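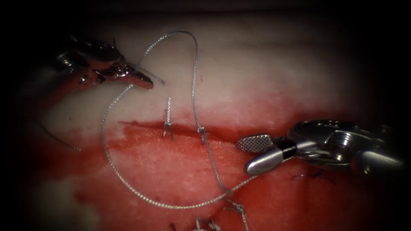 A length of braided suture thread looped across a practice tissue pad, with an instrument on either side.

Pruklow hospital sewing circle looks for more hands before September

PRUKLOW, 8/10/19 -- If you have a sewing machine gathering dust in a closet, or even just a decent pair of scissors and a free evening, the Dhillon Street sewing circle would very much like to hear from you.

The circle, which meets in the old reading room across the parking lot from Pruklow General, has been making small comforts for patients going in for surgery, and it has set itself quite a job for the end of summer. The hospital has asked for 600 pillows, the flat, heart-shaped kind that tuck under the arm after an operation and keep a seat belt from rubbing on the way home. So far the group has finished 122 of them, and there is a bin of cut fabric by the door that never seems to get any lower.

"We said yes before we had done the arithmetic," said Syahrul Wijaya, who started the circle with a couple of neighbors after his own stay on the surgical ward. "But I remember that drive home. Every pothole on Estex Road, I felt it. My sister had rolled up a bath towel for me and I was so grateful for that towel. So when they asked, what was I going to say?"

The first pillows were made from whatever people had on hand, and there are still a few of those early ones around, in curtain fabric and old pajama flannel and, in one case, what looks very much like a tablecloth from somebody's wedding. These days the ward asks for new cotton that can stand a hot wash, in any color or pattern, and the fabric store in Pustar has been setting aside its bolt ends for the circle at a good price. Dinosaurs are popular, and with grown men as much as anyone, according to the nurses.

Pankaj Sengar, a nurse on the ward, brings the finished pillows over on a cart and lets patients choose their own the evening before they go in. He said it is a nice few minutes in what can be a long and nervous night.

"People get very particular about it," Sengar said. "I had a lady go through the whole cart, top to bottom, and then go back to the first one she picked up. She had it with her at her checkup, too. I get asked all the time if they have to give them back, and no, of course they don't. It's yours -- take it home, let the dog have it if you want."

Sewing is only part of the work, and Wijaya is keen for people to know that. Somebody has to trace the pattern and cut the fabric, and somebody has to do the stuffing, a slow and fluffy business that gets all over your sweater. Each pillow is closed by hand with a row of small stitches, and beginners usually start there, sitting next to a person who has done it before. Children are welcome if they come with an adult, and there is nearly always cake.

The oldest regular is 59 years older than the youngest, and the two of them share a table by the window and, by all accounts, a low opinion of polyester thread.

The circle would like to have the whole order boxed up by the last week of September, when the ward moves into its new rooms on the second floor. Anything made after that will go to the clinic in Pustar, which has been asking too.

Meetings run from 2 p.m. until the lights go off, and there is no need to sign up first. Donations of new cotton fabric, strong thread and polyester filling can be left in the box inside the hospital's main entrance. The reading room is up three steps from the sidewalk, with a ramp around the side by the bike rack.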